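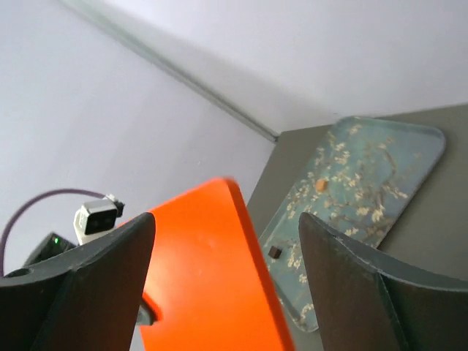 Posted by the Jendmont Manipulation Group

We're looking for people to help teach a two-fingered gripper how to handle small things on a tabletop! Our last study at the Wustton lab found that 22 short demonstrations from different people taught the arm more than a long run from one expert, and we'd love to see how far that goes. Trays, blocks, crumb-sized bits (the crumbs are hard, and we're very fond of them) are all part of it.

You'll guide the arm by hand for two hours, with breaks, and tell us what felt awkward. No robotics background needed. Left-handers very welcome, we had too few last time.

Sessions run through May in Room 14, Rafferty Building, starting at 9:30 a.m. or 1 p.m. You must be 19 or older. Pay is $22 an hour, plus parking.

To sign up, fill in the short form on the Hoster page and pick a time.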